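Informe final del proyecto de asignatura
¿Sirve de algo la fecha de consumo preferente? Lo que comprobamos y lo que no pudimos comprobar
Autora: Roxana Rengifo
Tutor: Iraklis Bakalis
Entregado el 2 de septiembre de 2024

1. Por qué elegimos este tema

La propuesta inicial del grupo era otra. Queríamos demostrar que la gente tira comida en buen estado por no entender las etiquetas, una afirmación que se repite en folletos, charlas y carteles de comedor con una seguridad que me parece excesiva. Casi ninguno de esos materiales explica cómo se sabe lo que pasa dentro de una cocina ajena. Se pregunta a las personas qué tiran, las personas contestan lo que recuerdan o lo que les deja en buen lugar, y de ahí sale un porcentaje muy redondo.

Así que el proyecto cambió de objetivo. Intentamos averiguar cuánto se puede saber de verdad con los medios de un curso: un cuestionario, unos diarios de despensa y una prueba de cata.

2. Qué dice la etiqueta

La fecha de caducidad se usa en productos muy perecederos y tiene que ver con la seguridad. La fecha de consumo preferente se refiere a la calidad: pasado ese día el alimento puede haber perdido aroma o textura, siempre que se haya conservado bien y el envase esté intacto. Hasta aquí no hay discusión.

La discusión empieza cuando se supone que el consumidor confunde las dos. En las conversaciones previas encontramos gente que las distinguía sin problema y que tiraba el yogur igualmente, por costumbre o por asco. Explicarle otra vez la diferencia a esa persona no va a cambiar nada, por muy bonito que sea el cartel.

3. El cuestionario

Repartimos el cuestionario en el barrio de Fleltdale durante el mes de mayo y recogimos 296 respuestas. La cifra impresiona menos si se mira de dónde salieron. La mayor parte procede de dos puntos de reparto, el supermercado Lellon y la biblioteca, y contestó quien quiso. No es una muestra representativa y no la presentamos como tal.

Las preguntas tampoco eran perfectas. La número 4 decía: «¿Suele usted desperdiciar comida?». El tutor nos avisó de que nadie contesta que sí a una pregunta formulada de esa manera, y tenía razón. La mantuvimos porque los formularios ya estaban impresos, pero la hemos excluido del análisis.

Otra pregunta pedía nombrar un alimento que se hubiera tirado hacía poco. Las respuestas fueron pan, lechuga, restos de arroz, fruta demasiado madura. Productos sin fecha impresa, o con una fecha que no pintaba nada en la decisión. Me parece el dato más interesante del trabajo y también el más incómodo para la hipótesis de partida.

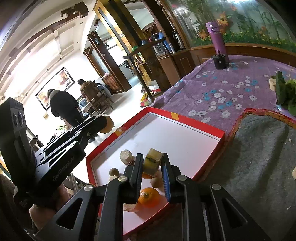
4. Los diarios de despensa

Pedimos a 26 hogares que anotaran lo que tiraban y el motivo. El diario tiene una ventaja sobre el cuestionario, que es no depender tanto de la memoria, y un defecto serio: quien apunta lo que tira empieza a tirar menos. En varios cuadernos las anotaciones disminuyen con los días. Puede ser que el hogar desperdiciara menos, o que se cansara de escribir. Con nuestros datos no hay manera de separar las dos cosas, y desconfío de los trabajos que presentan esa bajada como un éxito de la sensibilización.

Cinco cuadernos se devolvieron en blanco. No los contamos como hogares con desperdicio cero, aunque hubiera mejorado mucho el resultado.

Los motivos más frecuentes fueron el aspecto y el olor. La fecha aparece citada sobre todo en lácteos y en embutidos. En legumbres, pasta y frutos secos apenas se menciona, y hay quien reconoce tener en el armario paquetes que pasaron su fecha hace tiempo y seguir cocinando con ellos tan tranquilo.

5. La prueba de cata

Para la cata buscamos alimentos de humedad baja, que se conservan bien y no plantean un riesgo evidente. Compramos galletas Plumton y fruta desecada de la marca Sarantis, en cada caso un lote reciente y otro que había superado la fecha de consumo preferente. Las muestras se sirvieron en platos iguales y sin identificar.

Con los dátiles aprendimos que el ojo engaña bastante. Un dátil de piel arrugada y brillante puede parecerle viejo a una persona y apetitoso a otra, y las arrugas son normales en esta fruta.

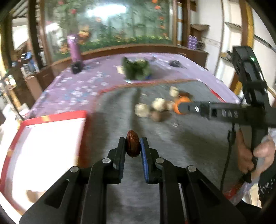
A esto se suma que algunas variedades forman cristales de azúcar en la superficie, que se confunden con moho si no se miran de cerca. Varios participantes dieron por pasada una muestra del lote reciente y eligieron como fresca la otra. Con las galletas hubo más acuerdo: las del lote antiguo se notaban blandas.

¿Demuestra esto que la fecha no importa? No. La cata duró alrededor de 5 minutos por persona, los participantes eran compañeros nuestros y sabían que alguna muestra estaba pasada de fecha, lo cual predispone a buscar defectos. Tampoco hicimos ningún análisis microbiológico – el laboratorio del centro no está equipado para ello – y por tanto no podemos decir nada sobre seguridad.

6. Lo que no nos convence de las campañas

Revisamos folletos y vídeos dirigidos a consumidores. Casi todos recomiendan mirar, oler y probar. Es un consejo razonable para un paquete de arroz y bastante malo para un producto con fecha de caducidad, porque hay bacterias peligrosas que no alteran ni el olor ni el sabor. Algunos folletos hacen esa distinción en letra pequeña y otros la omiten.

Tampoco vimos ninguna campaña que publicara sus resultados con un grupo de comparación. Se cuentan los carteles pegados y los asistentes a la charla, como si eso midiera la comida que dejó de ir a la basura.

7. Limitaciones y trabajo pendiente

Si otro grupo continúa el proyecto, le recomendaría pesar los residuos en lugar de preguntar por ellos, aun sabiendo que es más desagradable y que habrá menos hogares dispuestos. También convendría separar desde el principio los alimentos con fecha de los que no la llevan. Nosotros lo hicimos al final, releyendo los cuadernos, y en bastantes casos hubo que adivinar si «queso» era una cuña envasada o un trozo comprado al corte.

Los cuadernos y la hoja de cálculo con las respuestas, sin nombres, quedan en el departamento a disposición de quien quiera revisarlos.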